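Narnance Drinks Table
README, version 2

Summary

Narnance Drinks Table is a set of notes and labels on the handling of drink containers at a table: jugs, pitchers, bottles and what is in them. It covers lifting, tilting, holding, setting down and pouring. The labels were written by hand against pictures. Each label applies to one picture only and says nothing about the pictures before or after it.

Maintainer: Finbarr Tierney
Label review: Raymonde Bergeron
Held at: Ovuvness

Contents

labels.csv: one row per picture
objects.txt: the list of permitted object names
states.txt: the list of permitted states
notes/: free text, one file per table layout
CHANGES: changes to the lists, newest first

There are 13 object names and 18 states. Both lists are closed. A labeller who needs a word that is missing writes "other" in the row and describes the thing in the notes.

Object names

"Pitcher" and "jug" were separate names in version 1. Labellers did not agree on the difference, and the two have been merged under "pitcher". Old rows have been converted.

"Bottle" means any narrow-necked drink container. Material goes in its own column (glass, plastic, metal, unknown). A bottle with a printed label is not given a brand. The colour of the cap is recorded when the cap can be seen.

"Cap" is a separate object only when it is off the bottle. A cap on its bottle is a state of the bottle.

"Liquid" is recorded with a colour or as clear. Do not enter "water". Clear liquid in a glass pitcher could be several things, and the word was being used for all of them in version 1.

States

The states most often confused are these.

tilted: the long axis of the container is visibly away from upright. No minimum angle is set.
touching: two objects are in contact. The row must name both.
pouring: liquid can be seen leaving one container. A bottle tilted towards a pitcher is not enough. If the cap is on, the row cannot be marked pouring.
part-filled: liquid can be seen and does not reach the rim. No volume is estimated.
empty: used only where the inside can be seen down to the base. Otherwise enter "level unknown".

A picture may carry several states. Order within the row has no meaning.

Clear containers

Glass pitchers account for most of the corrections made in review. The table surface shows through the wall of the pitcher, and wood grain seen in this way has been entered as tinted liquid. Reflections on the wall have been entered as a liquid line. The rule now is to find the base first, then look for a line that runs parallel to it. If no line is found, use "level unknown".

The rim is easier. It usually catches enough light to be drawn as a closed curve, and the outline should follow it even where the wall below is faint.

Table surface

Fixed features of the table are listed in the notes file for its layout and are left out of labels.csv. These include cable holes, tape on the edge and marks in the finish. In version 1 a cable hole was entered in several rows as a coaster. Snorradóttir, who keep a copy of the set, reported the error and it has been corrected.

Known limits

Opaque containers are under-represented. Nearly all rows come from pale table tops, and outlines of clear glass may be less reliable on a dark one. There are no rows for hot drinks. Cups and tumblers are in the object list but have few rows.

Corrections should be sent to the maintainer with the row number and the proposed value. Please do not edit labels.csv directly, as row order is used by the checking script.

Worked row

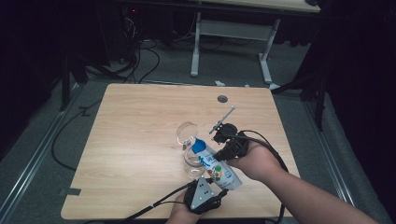 Skamance, October 12, 2019

Objects: pitcher, bottle, liquid. The pitcher is clear glass and stands on the table top. The bottle is plastic, with a white label and a blue cap. Liquid is clear and is entered against the pitcher.

States: pitcher part-filled; bottle tilted, held, capped; bottle touching pitcher. The contact is between the cap and the side of the pitcher. Not marked pouring.

Left out of the row: the dark round hole near the far edge and the black tape at the near left corner, both covered by the layout notes.

Reviewed by R. Bergeron. No changes.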